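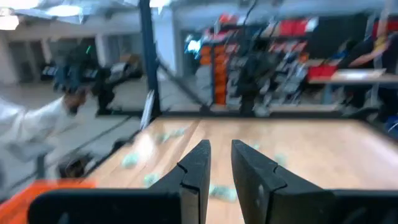 Flevora - Wörterliste Kochbuchdeutsch

Hallo und willkommen! Flevora ist meine kleine Sammlung von Küchenwörtern aus alten deutschen Kochbüchern, also Sachen wie abbrühen, dämpfen, Einbrenne, Faschiertes, legieren. Angefangen hat das als Textdatei auf meinem Rechner, weil ich beim Abtippen der Rezepte meiner Großtante dauernd nachschlagen musste (was bitte ist ein Quäntchen Mazis?). Irgendwann wollten andere die Datei auch haben, und jetzt liegt sie eben hier.

Was drin ist

Eine Tabelle im CSV-Format, Trennzeichen Semikolon, Kodierung UTF-8. Jede Zeile ist ein Wort. Die Spalten heißen wort, variante, region, bedeutung, quelle und notiz. Bei variante stehen abweichende Schreibungen, mit senkrechtem Strich getrennt. region ist leer, wenn ich es nicht weiß - und das kommt oft vor, also bitte nicht wundern! Die Notizen sind sehr unterschiedlich lang, je nachdem, wie sehr mich ein Wort beschäftigt hat. Bei "Karbonade" bin ich ein bisschen ausgeufert.

Dazu gibt es die Datei masse.csv mit alten Maßen und Gewichten. Vorsicht beim Lot, das war je nach Gegend verschieden schwer. Ich habe nur Werte eingetragen, die im jeweiligen Kochbuch selbst erklärt werden, alles andere bleibt leer.

Woher die Wörter kommen

Aus 9 gedruckten Kochbüchern und 3 handschriftlichen Heften. Die Hefte hat zum größten Teil Suleiman Osagie entziffert, der Kurrent liest wie ich die Zeitung. Ohne ihn stünde bei der Hälfte der Einträge ein Fragezeichen. Wo wir uns uneinig waren, stehen beide Lesarten in der Notiz.

Benutzen

Einfach herunterladen und im Tabellenprogramm öffnen. Wenn die Umlaute kaputt aussehen, beim Import UTF-8 einstellen. Wer lieber blättert: Mit dem Skript trarum.py baut ihr euch eine druckbare Fassung, alphabetisch und zweispaltig. Das braucht Python 3, sonst nichts.

Bekannte Macken

Österreichische Wörter sind gut vertreten, norddeutsche viel zu wenig. Unter S gibt es noch doppelte Einträge (Sulz und Sülze, da räume ich im Dezember auf). Die Seitenzahlen im zweiten Heft stimmen nicht immer, dort hat jemand Blätter falsch eingebunden.

Mitmachen

Sehr gern! Schickt mir Wort, Fundstelle und am besten den ganzen Satz aus dem Rezept. Über Norddeutsches freue ich mich besonders.

Lizenz

Die Liste ist frei unter CC BY 4.0, das Skript unter MIT.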